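Personal Safety Habits Among Evening Students at Hultow
Student project report, Community Safety Studies
Tatsuya Tsuchiya and Misaki Kobori

1. Background

Hultow has 4,000 students, and a large share of them take at least one class that ends after 8 p.m. The campus safety office already offers a self-defense class each term. We wanted to look at what comes before any of that: how people get home, what they carry, and whether they pay attention to the street while they walk.

Our main question was simple. Do students who have taken a short awareness session change their habits on the walk to the bus stop or the parking lot?

2. Method

We ran an awareness session of 20 minutes in the engineering building at the start of an evening lab. The session covered route choice, keeping one ear free of headphones, and what to say when a stranger gets too close. It did not teach any strikes or holds. We left those out on purpose, as neither of us is qualified to teach them.

Before the session, 17 students filled in a form on their usual habits. The same students filled in the form again 3 weeks later. Misaki wrote the form and Tatsuya ran the session. We both scored the answers separately and then compared scores.

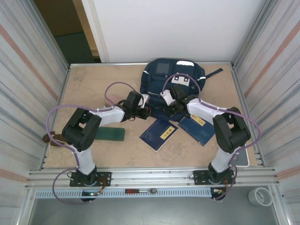
Figure 1. Two-arm workspace with the grippers near the center of the table.

3. Results

The clearest change was in headphone use. Most of the group had been walking with both ears covered, and on the second form most said they now kept one ear open or waited until they were on the bus. Several wrote that they had started doing this the same night.

Route choice changed less. The short path behind Oshima Hall is poorly lit, but it saves a long walk around the parking structure, and people kept using it. A few said they now used it only in pairs. One student wrote that she would go the long way "when it isn't February."

Almost everyone had a phone in hand while walking, both before and after. We had told them that looking at a screen makes it harder to notice someone coming up from the side. They agreed with this on the form and kept doing it.

We also asked about personal alarms. The Gindonlow alarm is sold in the campus store, and some students owned one, but it was usually at the bottom of a bag. After the session a few had moved it to a coat pocket or a key ring.
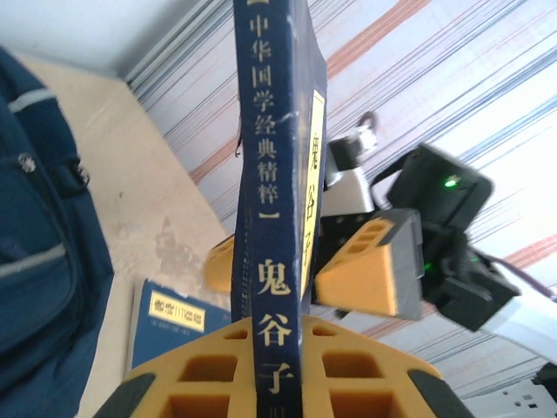
Page last changed: February, 9:40 p.m.

4. Problems with the study

The group was small and came from one lab section. All the answers are self-reported - we did not follow anyone home to check. The second form also came soon after the session, so we can't say if the habits last.

The wording of one item was unclear. "Do you feel safe on campus at night?" was read by some as a question about the buildings and by others as a question about the streets nearby. We dropped it from the scoring.

5. Next steps

We would like to repeat the session with a section that meets in the daytime and compare the two. We have also asked Prurance, the company that runs the lighting on the Oshima path, when the lamps there will be replaced. They replied that the work is on their list but gave no date.

The form and the scoring sheet can be requested from either author.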